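Fostlow Pauses Paper Cup Work After Grip Force Fault

Fostlow has suspended part of its cup-handling program at the Turkness office following a fault in the force limit of its hand-held grippers. No injuries were reported. The fault was identified in September during a routine check of the Velano control software, when one unit continued to close after reaching its set limit.

Work with paper cups at the round table, using hand-held grippers:

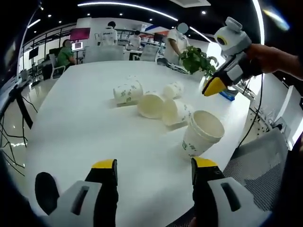
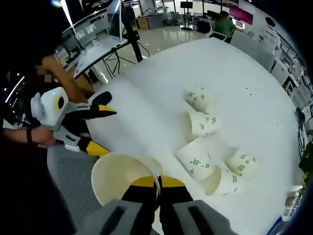
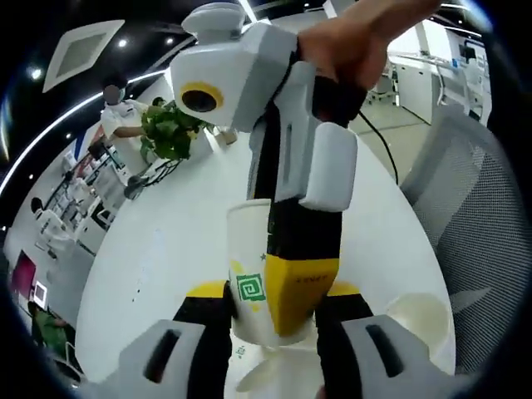 Does the fault present a danger to the people using the grippers?

The risk of injury is considered low. The motor is small, and a finger caught between the pads can be pulled free by hand. Fostlow has nevertheless classed the matter as a safety fault, as a limit that fails without warning cannot be relied upon, and operators have been told to keep their free hand away from the pads while a unit is switched on.

According to the company's notice, the limit failed in 4 of 100 test closures on the affected unit. In each case the extra pressure lasted until the trigger was released. The fault was traced to a setting that returned to its default value when the unit was restarted with its cable attached.

Nobuhle Mathebula, who leads the safety review, said that all units of the same type had been withdrawn from cup work until the software is corrected. "We will not return a gripper to the table on the strength of a restart," she said. "Each one will be tested again."

Msimang, which supplies the control boards, has been asked to confirm that the hardware is not at fault. Recordings made in the 30 days before the check are being reviewed, and any affected by the fault will be marked as such. Each unit must complete 20 restarts without losing its limit before it is released for use.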